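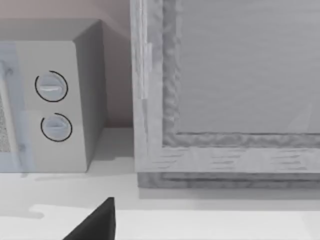

Pirkora Counter Arm, break room and staff kitchen package

Sold and installed by Udden. Ships to the lower 48. Lead time currently 14 working days, longer if you want the rail.

What it is

One arm, two-finger gripper, controller, floor or counter mount, stop button, wall tablet. Does the repetitive end of a staff kitchen: opening and closing doors, turning knobs, moving cups and trays, wiping down a counter. Built for plants, depots, care homes and call centers where somebody on the clock is doing this stuff every day and would like not to.

Set up in simulation first. Send us your room plan and appliance models and we build the kitchen on screen, run the tasks in it, then send you the result before anything gets bolted down. If the reach is wrong you find out then. No charge for the first two layouts.

Appliances it gets along with

Rotary knobs, yes. Pull handles, yes. Push-button doors, mostly, ask us. Flat touch panels are hit and miss, the fingertip pads wear and then the panel stops noticing them. If you are buying a microwave anyway get one with real knobs. Cabinet doors up to normal kitchen weight. Soft-close hinges fine. Child locks no.

Leave a gap between the microwave and whatever is next to it. A hand's width is plenty. Tight corners are where most of our call backs come from.

What's in the box

Arm and gripper, matte black
Controller with Drirketness task software, one seat
Spare fingers, 2
Stop button with long cable
Wall tablet and bracket
Mount hardware (tell us counter or floor when you order!)
Printed quick card for the staff, English and Spanish

Not in the box: rail, splash cover, extra seats.

What changes for your people

Gets asked on every call so here goes. The arm takes the tray run and the reheating. It does not take the person. At the Nnaji depot the kitchen shift used to be split, half prep and half standing at the microwaves through the lunch rush. The standing part went. Same staff, same hours, they moved the time over to prep and to the front counter, and they asked for a later start on Friday which they got.

Some things got more annoying. Somebody has to own the arm: clean the fingers, clear faults, put the trays back where it expects them. Put that in the job description and pay for it. Sites that left it to whoever was nearest had the arm parked in a corner by the second month. Also people have to learn not to leave a mug in the work zone. The arm stops, waits, beeps. The beep can be turned down, menu 4, look under Sounds.

Tell staff before it arrives. We will come and do a talk if you want, bring the person who actualy does the job now, not only the manager. The best changes to the task list have come from them.

Training is a half day for everybody and a full day for the owner. Included.

Safety

Slows down when someone steps in the zone, stops on contact. Stop button goes where anyone can reach it, not behind the arm. Do your own site risk assessment, we supply the template. Not for open flame, fryers or knives. Please don't.

Price

Full package is $4,000 down, then $1,089 a month on the service plan. Plan covers fingers, software updates, phone help 7 am to 6 pm and one visit a year. Cancel any time after the first year, we pick up the hardware.

Refurb units come up now and then, usually in September when the short leases end. Email and we'll put you on the list.

Common questions

Can it learn a new microwave? Yes. Send the model, we add it in simulation and push the update. Few days usually.

Does it need internet? For updates. Runs fine without.

Can we move it? Counter mount yes, two people and a hex key. Re-run the calibration after, everyone forgets this.

Left handed layouts? Mirror the plan on the tablet. Cable length is teh only thing to check.

Noise? Quieter than the fridge in our demo room. Gripper clicks a bit.

Order or ask

Use the quote form, attach room plan and a list of appliances. Measure counter depth and height under the wall cabinets, both please. We reply same day if it's in before 3 pm.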